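Clarneo Hand Towel, Tan Orange

Item 1269
Sold singly or in packs of 12

We love this little towel! It's a warm shade between tan and orange, the kind that cheers up a plain white bathroom without shouting, and it has a soft, fuzzy face that feels good on your hands from the first wash on. A flatter woven band crosses near the end, and there's a small light tag at the edge if you like to hang your towels by the corner (plenty of people sew a loop there).

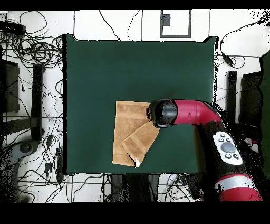

Folding is easy. Lay it flat, bring one long side to the middle, bring the other side over it, then fold in half so the band ends up on the outside. A stack of 12 fits on a narrow shelf with room left for soap. If you'd rather roll, start at the end without the tag and keep it snug – rolled towels look lovely in a basket by the sink.

Jouko Lindqvist, who picks the colors for the Clarneo line, tried 36 shades before settling on this one. He wanted something that would sit happily next to dark green, and we think he got it just right.
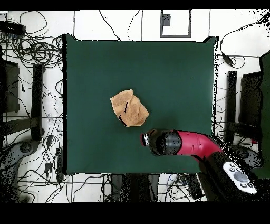 It doesn't mind being scrunched up, either. Give it a good shake when it comes out of the washer, smooth the edges with your palm, and let it dry over a rail. Skip the fabric softener, please! It coats the loops and the towel won't soak up as much.

Care
Machine wash warm with similar colors
Tumble dry low or line dry
No bleach

Goes well with
Hyvönen soap dish
Indance bath mat in moss

Orders leave our shop within 10 days. The October batch is in stock now.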